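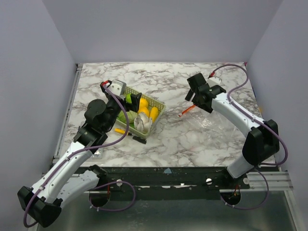
Session 2 notes: Gathering demonstrations with the two-arm bench
Course notes by Nanami Higuchi, revised 19 February 2023

Welcome back, everyone. Last time we talked about what a policy learns from, and I promised we would spend this session on the slow and (I think) rather lovely business of making the examples ourselves. Please read these notes before you come to the bench, and bring your questions, even the small ones.

What counts as one episode
An episode begins with both arms at rest and ends when the operator presses the pedal. For the basket task, one toy vegetable or fruit is picked up, moved, and let go. If you drop it and pick it up again, keep the episode and tag it "recovery." We used to throw those out, and the Ryu policy we trained in October froze every time something slipped – I still feel bad about that one.

Changing the layout
Move things between episodes, and please be generous about it. Turn the basket, shift the brush, bury a piece under its neighbors. Clear plastic bags are hard for the cameras, so we want plenty of them, flat as well as bunched up. Sota Wada keeps the layout sheet, and he would love to have your odd ideas written on it.

Using both arms
The arm that isn't working still gets recorded. Park it with the gripper open and well out of its partner's way, and try not to fidget with the leader handle while you think. Small twitches end up in the data and the model will copy them faithfully.

Where we stand
The shared set holds 1,475 episodes, of which 700 came from the Clendside group. Nazareno Colombo went through them and marked 38 for removal, mostly for missing wrist video.

For next time
Record your own short batch, label it the same day, and watch two of your partner's episodes all the way through. Write down where you would have moved differently.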